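Workshop Storage & Benches > Bins, trays, totes
Flared vs. straight-wall sheet-metal bin for small blocks and bars

tambunan_9
Posted 12 Jun 2019

Looking for opinions on wall angle. We keep short blocks and bars mixed in one open bin at bench height. The present bin is a straight-wall Gollance, folded and spot welded. Parts end up flat against the wall and you have to drag them to the middle to get a grip on them. I am considering a flared bin of about the same floor area. Top opening would go to 1025 mm on the long side. Is the extra footprint worth it?

umden
Flared, without question. The slope moves parts away from the wall on their own, provided the angle is steep enough for the surface finish. Bare steel on bare steel needs more slope than most people draw. If a bar stops halfway up the panel you have gained nothing.

flatpattern
Disagree with "without question." A flared bin wastes bench area at the top and loses volume at the bottom for the same opening. With straight walls you can push two bins together. I have run straight walls since 2011 and solved the wall problem with a loose wedge in each long side. Cheap, and it comes out for cleaning.

umden
A loose wedge leaves a gap at the base. Thin parts get under it.

flatpattern
Then tack it.

umden
Then you have a flared bin with worse welds.

tambunan_9
Volume is not a concern, the bin is never more than one layer deep. Bench area might be. The tops are wood and I would rather not extend them.

brendia_shop
Check how the sloping panel meets the floor before you order. On the Brendia pattern the panel is folded and sits on the floor sheet, and short blocks come to rest along that line, parallel to it. It is the same problem as the straight wall, only moved inward. A bend with a generous radius handles it better than a sharp one. Also ask for the top edge to be hemmed. A raw edge at elbow height on a wide opening is unpleasant.

flatpattern
That is my point. The corner does not go away. At 90 degrees you at least know where the part will be.

brendia_shop
The angle still matters. Next to a sloped panel there is room beside the part to close on it from both sides. Next to a vertical wall there is not.

umden
Color is worth a thought as well. Paint the inside matte gray if your parts are dark. With a bright floor the reflections make the edges hard to judge, and coated blocks with bare metal ends are the worst of the lot.

tambunan_9
Thanks. I will draw it with the larger bend radius and a hemmed top, and leave the outside dimensions as they are.

brendia_shop
For comparison, a gray flared one on wooden tops, with green blocks and reddish-brown bars in it. Look at the block toward the rear, by the base of the slope. It lies along the joint in the way I described, and with a wider radius I would expect it to sit farther in. 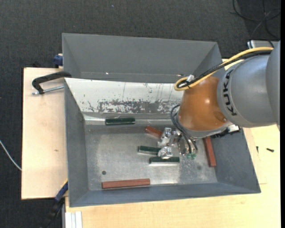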